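分类：学生项目 / 课程设计报告 / 自动化装配

06/03/2018　作者：Gilberto Condori

Drokelska装配训练套件试用报告

一、项目背景

本报告是自动化实训课的期末项目。我们组的题目是评价一套现成的教学套件，看它能不能放进下一届的实验课。套件名叫Drokelska，由Relalthorpe公司销售，内容是用机械臂完成电脑部件的拿取和插装。学校实验室已有机械臂和二指夹爪，所以我们只申请了不含机械臂的版本，报价为600欧元。

选这套产品的原因比较简单。之前的实验课用的是木块和塑料销子，学生做两次就熟了，误差大一点也能放进去。电脑部件的形状差别大，有薄板，有方形芯片，也有较重的盒状部件，对抓取位置和夹持力的要求各不相同。指导老师希望我们重点回答一个问题：没有接触过力控的学生，能不能在课时之内用它做出一个可以运行的程序。

二、套件内容和安装

套件的主体是一块灰色的立式夹具板，部件用模制的灰色支座固定在板上。随套件提供的还有说明书、支座的三维模型文件和一份示例程序。示例程序由另一家公司Flarora维护，需要单独注册账号才能下载，这一步花的时间比预想的多，因为注册邮件进了垃圾箱。

夹具板装在铝型材台架上。说明书给出的安装顺序是先固定下边，再调垂直，最后锁紧上边。我们第一次没有按顺序做，先把四角的螺栓都拧紧了，结果板面有轻微的倾斜，示教点在上半部分偏得比较明显。拆下来重新装以后偏差消失。建议说明书把这一条放到前面，现在它写在附录里。

安装由两个人完成，用了一个下午。工具方面只需要内六角扳手和水平尺。支座与板之间是卡扣加螺钉的结构，换位置比较方便，但卡扣较紧，拆的时候要用塑料撬片，不要用螺丝刀，我们有一个支座的边缘就是这样划伤的。

三、测试方法

我们把测试分成示教、抓取和插装三个部分。示教部分记录每个点需要修正几次；抓取部分看夹爪能不能把部件从支座里取出而不带动支座；插装部分看部件能不能放回支座或插入对应的位置。

抓取和插装一共做了80次，内存条、处理器和硬盘都包括在内。每次开始前机械臂回到同一个初始位姿，夹爪张开到相同宽度。腕部装了一个小相机，用来在接近部件时核对位置，画面同时保存下来，方便失败以后回看。

测试时的机械臂速度统一设为低速。Londoño老师要求我们在插装阶段安排一个人守在急停按钮旁边，这个安排我们一直保持到最后。

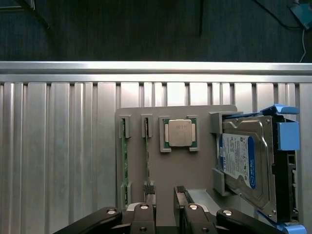 四、各部件的情况

内存条是最容易出问题的部件。它又窄又长，竖着放，上下两端各有固定的位置，夹爪必须从正确的高度进入。夹得偏高时，下端会在拔出的瞬间摆动；夹得偏低时，手指容易碰到旁边的结构。我们最后把夹持点定在长度的中段稍微偏上，并且把拔出动作分成两段，先慢速离开插口，再正常后退。改成两段以后，摆动明显减少。

处理器放在方形支座里，四角有小卡片压住。金属顶盖表面光滑，直接夹顶盖没有意义，只能夹住侧面，可用的边缘又很薄。示例程序给的夹持力偏大，我们担心损坏基板，把它调低了一档。调低以后没有再出现处理器歪斜的情况，但偶尔会夹空，需要再来一次。我们认为这个部件最适合用来讲夹持力的设置，因为改动参数以后马上能看出区别。

硬盘是3.5英寸的，装在蓝黑两色的托架里，我们用的是一块WD Blue。硬盘在夹具板上是倾斜放置的，所以夹爪的姿态也要跟着转一个角度。用示教器手动调这个角度比较费事，后来改用三维模型算出姿态，再在现场微调。硬盘比其他部件重，运动过程中如果加速太快，会在手指之间滑动。在手指内侧贴一层薄橡胶可以解决，不过贴了橡胶以后再去夹内存条，厚度就不合适了。这个矛盾我们没有完全解决，只是在换部件的时候换一次手指垫。

五、软件和文档

示例程序能运行，结构也清楚，每个部件对应一个子程序，坐标写在单独的文件里。不足之处有三点。变量名用的是缩写，注释只有英文，而且有几处注释和代码对不上；程序出错时只返回一个编号，要到说明书后面去查；恢复动作写得太简单，抓取失败以后机械臂直接退回初始位姿，不检查夹爪里还有没有东西。

最后一点在教学中需要注意。我们在程序里加了一个判断，读取夹爪的开口宽度，如果宽度不为零就停下来等待人工确认。代码放在附件里，下一届可以直接使用。

说明书的安装部分写得详细，图也够用。调试部分偏少，对力控参数只给了推荐值，没有说明怎么得到的。我们发邮件问过Relalthorpe，2天以后收到答复，对方寄来一份补充说明，内容对我们有帮助，希望能并入正式文档。

六、学生试用

4月我们请了同班另外2名同学按说明书独立操作，我们在旁边只记录，不提示。两个人都在第一次课上完成了处理器的抓取，内存条则都没有在当次完成，主要卡在夹持高度和拔出方向上。其中一人提出，可以在支座旁边刻上参考线，这样目测就能知道手指该到哪里。我们觉得这个意见可行，用三维模型文件改一下就可以打印出来。

硬盘部分他们是在第二次课上做的。有了前面的经验，示教速度快了很多，姿态角度仍然需要帮助。

七、结论和建议

这套产品可以用于实验课，但不建议原样使用。处理器部分适合作为第一次实验，内存条放在第二次，硬盘作为选做内容。购买时应同时订一套备用支座，并提前把示例程序下载到实验室的电脑上，避免每个学生都去注册账号。

价格方面，只看硬件偏高，灰色支座用学校的打印机也能做出来。它的价值主要在于部件布局和配套程序已经调好，可以省去教师自己设计的时间。如果实验室有人愿意花一个学期自己做，也可以考虑只参考它的布局。

尚未完成的工作有两项：一是长期使用后支座卡扣的磨损情况，二是换用其他型号夹爪时示教点是否需要全部重做。相关记录表和程序保存在实验室共享目录的“Drokelska”文件夹中。

联系我们　|　版权所有，转载请注明出处　|　返回顶部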